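3.2 Talking to readers about older faces in adverts

I should say straight away that I came to this part of the study with a bias. I'm 61, I buy face cream, and I have spent most of my adult life being sold it by girls young enough to be in my seminar group. So when Skitlow put a retired actress on the front of its spring campaign, I was delighted, and I then had to spend a good few weeks making sure my delight didn't leak into the interview questions. (Deirdre Horgan, who read every draft of them, would tell you it leaked anyway.)

We sent the short questionnaire to 1000 women on the Penry reader panel and got 379 usable replies. I'd hoped for more, but the panel had already been asked about shampoo that month and I think people were tired of us. Replies came mostly from women over fifty. Kwadwo Asante did the sorting and I did the follow-up calls, nearly all of them from my kitchen in Vastulthorpe between six and eight in the evening, when people were in and didn't mind a natter.

What struck me first was how seldom anyone brought up wrinkles. I had a whole set of questions ready about wrinkles! They wanted to talk about hands, and necks, and whether the woman in the advert looked as if she ever did a day's housework. One reader told me she'd believe in a hand cream when she saw it on somebody wringing out a floor cloth. Another said the bathroom in the Skitlow film was bigger than her flat. We had coded remarks like these as "setting" and very nearly left them out, and I'm glad Philomena Korletey talked me round, as they became the heart of this section.

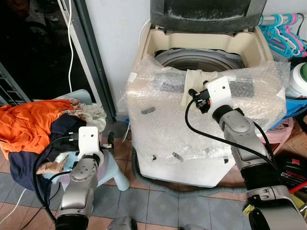

Figure 2. Washing machine with bubble wrap around the cabinet and the lid up.

Once we went back through the call notes with "setting" in mind, it was everywhere. Readers were quite happy with an older face, but they noticed when everything round her had stayed the same as in the adverts with the younger models – the white towels, the orchid, the silk dressing gown at breakfast. "They've changed the woman and kept the house," as one put it, and I have been quoting her at people ever since. Seidu Issahaku found a similar grumble in the letters pages of the two magazines we looked at, though there it was mixed up with complaints about price and I wouldn't want to lean on it too hard.

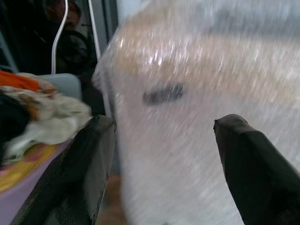
The rival campaign from Wunberg gave us something to compare. It used a model of much the same age but shot her in a cardigan on a bus, and I fully expected our readers to love it. They were lukewarm. Several felt they were being told what a woman their age looks like, cardigan and all, and a couple were really rather cross. Benedicta Wumbei, who ran the group discussions in May, heard the same thing in person and warned me off any tidy story in which plain is good and glamorous is bad. She was right, and I've taken that paragraph out of this version. Most of the women liked a bit of glamour. They just wanted it to belong to somebody with a life they half recognised.

I can't say from this whether any of it changes what people buy. We asked, and the answers were all over the place: readers who had scoffed at the Skitlow film for ten minutes would then mention they'd picked up the night cream. I do that myself. The purchase diaries, which I come to in section 3.3, are a better place to look, although far fewer women kept those going to the end.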